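# flarnix-fares

Fare rule records for short-haul economy tickets, collected from the booking pages of three carriers and tidied into one table. The carriers are listed under the working names Orker, Jang and Della, which we use throughout the files and in the code.

Maintained by Nelly Inga and Amedeo Costa. Last full refresh: Sun 15 September.

## What is in it

Each row is one fare class on one route, with the rules that applied on the day we read the page. The base fare and the carrier surcharge are kept in separate columns. Airport charges are a third column and are often blank, as Della only shows them after the passenger details have been filled in.

| File | Contents |
|---|---|
| `fares.csv` | one row per fare class and route |
| `rules.csv` | change, refund and no-show rules, keyed to `fare_id` |
| `bags.csv` | cabin and hold allowance, extra bag prices |
| `routes.csv` | 42 routes, with airport codes and carrier |
| `notes.md` | things we noticed while reading the pages |

There are 98 distinct fare classes. Jang has by far the most, mainly from selling the same seat with four different bag options and giving each one its own letter.

## Columns in fares.csv

- `fare_id`: our own key. Do not try to read meaning into it.
- `carrier`: `orker`, `jang` or `della`, lower case
- `route_id`: matches `routes.csv`
- `base`: fare before anything is added, in pence
- `surcharge`: carrier surcharge, in pence. Zero means the page said zero. Blank means it was not shown.
- `airport`: airport charges, in pence, often blank
- `changeable`: `y`, `n` or `fee`
- `refund_type`: `cash`, `voucher`, `tax_only` or `none`
- `read_on`: date we read the page

All prices are for one adult, one way, booked direct. Child and infant fares are not covered. We had them in an early version, but the age limits differ between carriers and the table got too wide to check by hand.

## Loading it

```python
import pandas as pd

fares = pd.read_csv("fares.csv", dtype={"fare_id": str})
rules = pd.read_csv("rules.csv", dtype={"fare_id": str})
df = fares.merge(rules, on="fare_id", how="left")
```

Keep `fare_id` as a string. Some of them start with a zero and pandas will drop it.

## How the rules were read

Nelly read the Orker and Della pages and Amedeo read Jang. Then we swapped and read a sample of each other's. We disagreed on 19 rows, nearly all of them over what counts as a voucher. The rule we settled on:

1. If the money can go back to the card, it is `cash`, even if the page pushes a voucher first.
2. If only credit is offered, it is `voucher`, whatever the carrier calls it.
3. If only taxes come back, it is `tax_only`. The admin fee goes in `refund_fee`.

Where a page contradicted the conditions of carriage, we took the page and put a line in `notes.md`. There are a few of these for Orker, where the page gives a change deadline of two hours and the conditions say three.

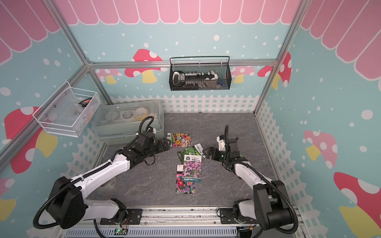
Change fees are stored per person and per flight. Jang quotes them per booking on some routes, so those rows have `fee_basis` set to `booking` and should be left out of any average. We forgot this ourselves in the first summary and the Jang figure came out too high.

## Known problems

- Della altered its bag sizes while we were collecting. Rows read before the change still have the old sizes. Use `read_on` to separate them.
- 35 rows in `bags.csv` have no price for a second hold bag. The booking page only said to ask at the airport.
- Orker's sale fares are under-counted. They come and go within a day.
- No-show rules for return tickets are thin. We only have what was on the page, and most pages say nothing about the return leg if the outbound is missed.
- Route names use the carrier's spelling, so the same airport can turn up under two names. Join on the code.

## Using it

Fine for comparing how rules are written, for teaching, or for testing a fare parser. Please don't use it to decide whether to cancel a ticket. Prices and rules will have moved, and the carrier's own page is the one that counts.

The next refresh is planned for December, before the holiday fares go up. Bag prices will be read first this time.

## Corrections

Open an issue with the `fare_id` and what you think the value should be. If you have the wording from the page, paste it in. Amedeo looks after `bags.csv` and Nelly the rest.

## Licence

CC BY 4.0 for the tables, MIT for the scripts in `tools/`.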